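Hirnton Reuse and Refill Scheme
Progress report to Gilumico, second period, ending October
Prepared by Hongmei Xia, scheme lead

Summary

The refill counter at Plirkolville has been open throughout the period. The Hirnton counter opened later than planned because of the drainage work described under Premises. Spending is within the approved budget, with an underspend on fittings and a small overspend on transport. One milestone, the written packing standard, is carried forward to the next period. No change to the end date is requested.

Work on packing

Most of the complaints received in the first period concerned leaks between the store and the customer's door. We had assumed that the closures were at fault and had asked the supplier, Liang, to quote for a different cap. Svyatoslav Lytvynenko went through the complaint slips and found that the leaks were concentrated on the delivery round with the steep section, where crates are stacked on their sides to fit the van. Bottles carried upright on the same day, from the same filling, were rarely mentioned.

The order for new caps was therefore put on hold and the effort moved to the carton.

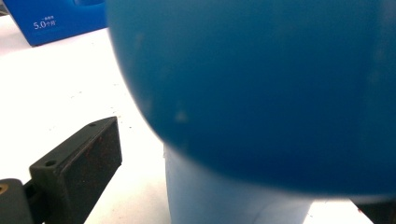 Three carton layouts were drawn up and two were taken to trial. The layout that was dropped needed a separate divider, and the cost of the divider exceeded the value of the goods it was protecting on smaller orders. Of the remaining layouts, the upright single carton gave fewer leaks but takes up more floor in the van. The double carton is cheaper per bottle and packs more tightly, but drivers disliked lifting it from the lower shelf and tended to tip it on the way out.

Our present view is that the upright single carton should be standard for liquids and the double carton kept for powders and bars. The draft standard says so, but it has not been signed off. The delivery contractor has asked for wording on maximum weight, and we have yet to agree who weighs a mixed order and at what point.

Torn cartons are now accepted back and re-used if the base is sound. Flaps are not needed for local rounds. This was a driver's suggestion and has been written into the draft.
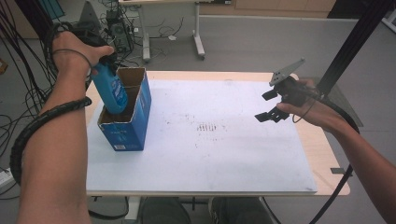
Figure 2. Bottle being placed by hand in an upright carton.

Premises

The Hirnton unit was handed over with the floor drain blocked. The landlord accepted responsibility but the repair took over nine weeks from first report to completion, most of that time being spent waiting for a survey of the shared pipe run. Stock for Hirnton was held at Plirkolville in the meantime, which made the back room there difficult to work in and accounts for most of the transport overspend.

The drain has since been tested and passed. Shelving was fitted directly afterwards. We took the opportunity to move the filling bench to the wall opposite the door - the original plan had customers queuing across the route used for deliveries. The revised floor plan is attached as Annex B and replaces the plan in the grant agreement.

Heating at Hirnton is adequate for staff but the store room is colder than the suppliers recommend for liquid soap. A room thermometer has been put in. If readings stay low we will ask to use part of the fittings underspend for insulation behind the shelving.

Staffing and training

Both part-time posts are filled. The Hirnton assistant worked at Plirkolville until the second counter opened and did not need a separate induction. Training on spill handling and on the labelling of decanted products has been completed by everyone who works at the counters. Refresher training on manual handling is due and has been booked with the same provider as before.

Sales and returns

Sales at Plirkolville rose slowly over the period and then levelled off. Laundry liquid remains the largest line. Washing-up liquid is second, and shampoo has been disappointing, with customers at the counter saying that they prefer to keep to a product they know.

The rate at which containers come back is below the target in the agreement. Part of the gap is a recording problem: containers brought back and refilled on the same visit were entered as a sale but not as a return. The till was altered in October and the figures in Annex A have been corrected as far as the paper slips allow. Even after correction the rate is short of target. We propose to test a small deposit at Hirnton only, so that Plirkolville can serve as a comparison.

Risks

The main risk is the renewal of the delivery contract, which falls early in the next period. The contractor has given notice of a price increase but has not put a figure on it. A second quotation is being sought. The supply risk noted in the last report has eased - Liang now holds stock for us at its own depot - and we have lowered its rating from high to medium.

Next period

The packing standard will be issued once the weight limit is agreed. The deposit test at Hirnton will run for three months. We will report on store room temperatures, and on the outcome of the delivery quotations, as soon as they are available.

Annexes: A, Sales and returns. B, Revised floor plan, Hirnton. C, Statement of expenditure.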